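Reusing Shipping Boxes for Storage
By Abilio Tejada

A used carton is fine for the closet if the walls are sound. Check the faces and the corner seams first. Torn outer paper is only a surface problem. A crushed corner means the box goes to recycling.

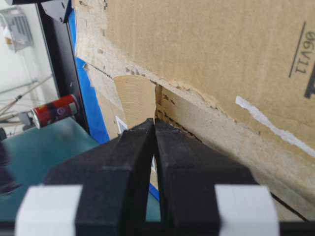
Scuffed cardboard with the top layer peeled away.

Set the box on a cloth so it won't scratch the table. Bring the flaps together and run masking tape down the seam, pressing from the middle outward.

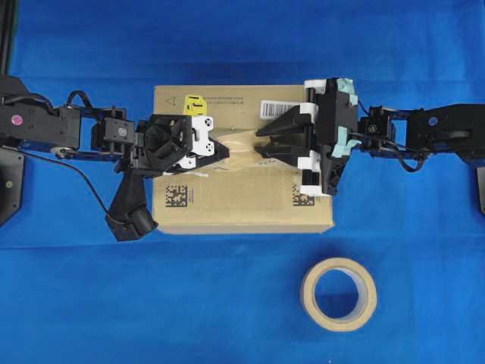
Cover old barcodes before you mail anything. For storage you can leave them. Write the contents on a side, low down, where you can read it in a stack. 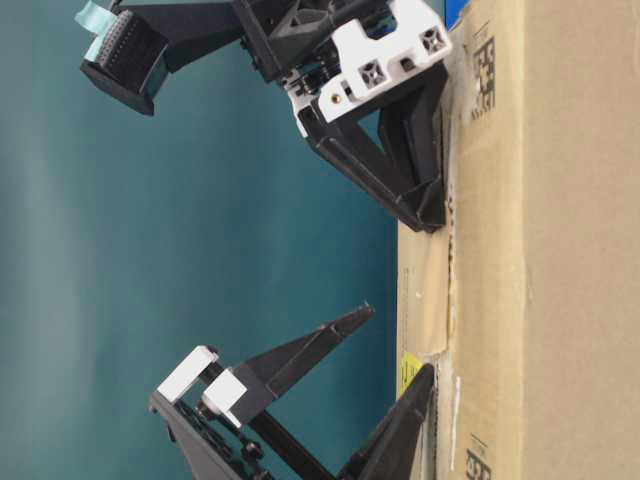 Keep stacks to 5 boxes and put books at the bottom. I recheck the tape every February.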